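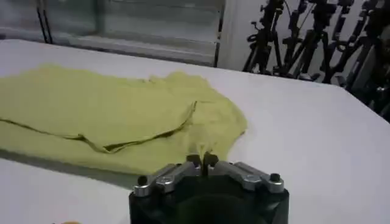
Learning to Fold: Vy Mai on Six Weeks with the Zullia Kit

Vy Mai starts talking about cloth before I have my coat off. She has been teaching a robot arm to handle T-shirts at the Mellcombe workshop, using the Zullia fabric kit from Hanrahan, and she is having a wonderful time.

"Everybody wants to see the finished stack," she says. "I want to show them the corner of a sleeve! Getting two fingertips to the edge of a shirt, right down where it meets the table, is the part I could watch all day."

The kit went on sale in June. You get a two-finger gripper, a small camera that rides along at the wrist, the software, and a set of starter routines for towels, pillowcases and T-shirts. You supply the arm and the table. Mai came to it after years of working with boxes and bottles, and she says the first week with fabric felt like starting the job over.

"A box is where you left it, and it has the shape you expect. A shirt has a new shape every time you drop it. You get a fold running across the middle, a lump someplace, one side bunched up, and the arm has to work out which bit is an edge and which bit is only a wrinkle. I love that problem. I really do."

She talks me through a pickup. The arm comes in low with the fingertips almost closed, stops at the border of the cloth, opens a little, and slides forward until the lower finger is under the hem. Then it pinches and lifts. If the camera sees the cloth rise along with the fingers, the routine carries on. If it doesn't, the arm backs off and picks another spot.

"The backing off is what sold me," Mai says. "Our old setup would grab air and then go fold the air, very politely, all the way to the end. Zullia checks. It will try an edge, miss, shuffle over a bit and try again, and you find yourself cheering for it."

How often does it miss? Mai keeps a log, and she turns the laptop around so I can read it. She has run 746 pickups on T-shirts so far. In the last batch of 500, the arm failed to get hold of the cloth 38 times. Most of those were on thin, stretchy shirts, which tend to creep ahead of the finger when it slides in.

"Cotton is lovely. Anything with a bit of body to it is lovely. The slippery gym stuff is still a headache, and I've told Hanrahan so."

She has other complaints, and she goes through them cheerfully. The printed guide skips over the camera setup in half a page, when it could easily use five. Pale fabric on a pale table can confuse the edge finder (she gets around it by turning up the contrast in the settings, a menu she found by accident). The routine for pillowcases assumes a size that none of hers match. And the finger pads wear. She is on her second pair.

"They pop off with one screw, so it's no big drama. But put a spare set in the box, please."

On setup time, she is more generous. It took her an afternoon to go from opening the carton to the first successful lift, and she had lunch in the middle of it. Teaching a new garment means guiding the arm through the job by hand. The guide suggests 30 passes for each type of clothing, and Mai found that fair for T-shirts.

"You hold the arm and you walk it through. Crumple the shirt, lay it down, do it again. I put the radio on. Somewhere past the halfway point I started laying the shirts down meaner and meaner, all twisted up, and that helped a lot with the results later. If you only ever show it nice flat shirts, it only knows nice flat shirts."

I ask who she thinks should buy it. She takes longer over this one than any other question.

"A small lab, a college class, a person like me with a bench and some patience. If you run a laundry and you want shirts folded by the end of the month, no, not yet. It's slow. I can fold a shirt in the time it takes the arm to choose a corner. But if you want to learn how this stuff works, I haven't used anything that gets you to the interesting part so quickly."

The Skorndale makers' group has asked her to bring the kit over for an open evening, and she plans to let visitors do the crumpling themselves. After that she wants to try socks.

"Pairs of socks," she says, already reaching for the laptop again. "Can you imagine? Inside out ones, too!"

Filed under: Robots & Kits, Interviews, Hands-On

Contact us | © 2023 Mellcombe Workshop Notes | Back to top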